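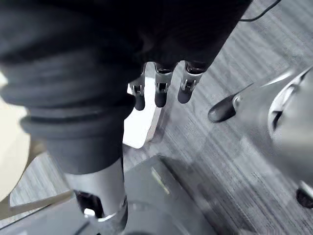
Photo: Gitau Obura / Osman Rooms

Carpet week, Osman Rooms, first floor

Quick gallery page as promised, sorry its late. Only one picture ready to go up, the rest are still with Kiprono Mushi and will be added underneath as they come in. Captions short. Corrections to Victor please, not to me, I'm out until Monday.

1. Grey stripe, first floor
The new carpet. Fine stripe, lighter and darker grey, and it goes across the picture on the diagonal. White block standing on it, dark grey flat piece down at the bottom with a thin pale line of light on it. Gitau's pick for the top of the page and I agree.

A bit about the room for those who haven't been up yet. It was the old reading room, then storage, then nothing much for ages. Brown cord carpet before this, worn right through by the door and patched with tape. Up it came in May. Two days to lift, another to scrape the old glue off, then the tiles went down quicker than any of us expected.

The stripe is called Flinda, second choice after a plain one which was out of stock. 477 tiles ordered, 24 left over and boxed in the cupboard under the stairs. Please leave them there, they are for repairs. Mark Anthony Salazar did the cutting in round the radiators and the awkward bit at the window. Neat job.

Direction of the stripe was argued over more than it deserved. Kiprono Ndung'u wanted quarter turns, like a chessboard. Victor wanted it all running one way. Victor won. I still think the chessboard would of hidden the joins better but there we are.

Looking after it:
Hoover along the stripe, then across.
Spills, blot with a white cloth, no scrubbing.
No tape on the carpet at all, not even the paper sort.
Chairs need felt feet, bag of 200 in the top drawer, help yourself.

Still to come on this page: the doorway strip, the stairs, the cupboard once somebody has tidied it, and a couple of the old brown stuff if Kiprono can find them. If you took any yourself on the lifting days send them over full size, with your name how you want it in the credit.

Room is back on the booking sheet from Monday, mornings first. Shoes are fine, muddy ones not. Lost property from the clear out is in the box by the front desk, inc. one good umbrella.

Page put together by Victor Temba's lot upstairs. Pictures stay with whoever took them, ask before you use.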